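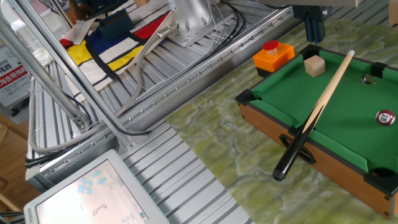
The 15 on its felt, with the cue parked across the front rail.

There comes a point in adult life when you have neither the room nor the spouse's permission for a pool table, and you buy one you can pick up instead. Mine is the Bayram tabletop set, sold through Sukulden, and I've had it since October. That is long enough to get past the novelty and into the grievances.

Looks first, as looks are most of what you're paying for. The outside is an orange-brown wood grain with enough gloss to suggest a law office, and the felt is a very committed green. Put it on a green marbled table, as I did, and the whole thing starts to resemble the lobby of a hotel that used to be nice. I like it. Guests have been polite.

Setup took me seven minutes, most of them spent on the bag the balls come in. I put a level on the bed and it was fine. The table underneath was not, so check yours before you write an angry review. I folded up a bus schedule, stuck it under one leg, and the slow drift to the left went away.

The cue is the best part. Pale shaft, white tip, glossy black butt, and it runs straight enough that I can't blame it for anything. It is also long for the job. Laid on the table it hangs out over the rail, and any shot from the short side needs a clear run behind you, so move the lamp. There's a black plastic holder on the front of the frame for it, which I expected to snap in the first week and which hasn't.

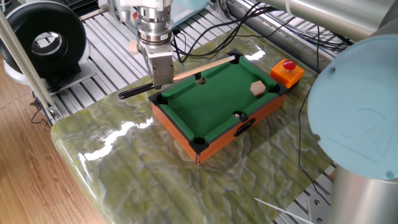
All six pockets, the ball return on the side, and a white ball at the near middle one.

Now the pockets. There are six, as tradition demands, and the middle ones are where friendships go to be tested. A ball that arrives a little slow likes to sit down at the lip and think it over. House rule here is that you may not blow on it, lean on the table, or "accidentally" set down a drink.

The ball return is an oval opening in the side of the frame. Mine delivers with real enthusiasm, so park a bowl in front of it or get used to crawling. A friend with a Prusa printer has offered to make me a little tray. He has been offering since Thanksgiving.

I also tried the Tekemia, which is cheaper and plays like a cookie sheet with a rug on it. I sent it back.

Would I buy the Bayram again? Yes, with the bowl. Four stars. The fifth is under the couch with the 7 ball.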